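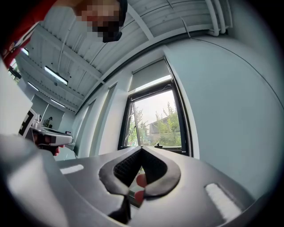 Dörte Hamann's remark on the January revision was that the pads get replaced too late, and that most slipped grasps logged at Rerkdale came from worn foam. The interval in step 4 was shortened after that.

6.3 Checking the pads on the Ara hand-held gripper

1. Switch the gripper off and unplug the data cable.
2. Open the jaws fully and lock them.
3. Look down into the notch. Both black foam pads must sit flat against the body, with no lifted corners.
4. Press each foam pad with a thumb. Replace the pair if either one stays dented, or after 2000 grasps.
5. Wipe the red fingertip pads with a dry cloth. Do not use solvent.
6. Check that the square marker is flat and clean. Refit it if a corner has lifted.
7. Close the jaws slowly. The fingertip pads must meet without rubbing the foam.

Note: Order foam as part 514 and fingertip pads as part 226. Always change foam in pairs -- a new pad facing an old one pulls the grasp to one side.

Caution: Keep fingers out of the notch while the jaws are unlocked.

If code 2109 appears at power-up, repeat the zeroing steps in 6.2.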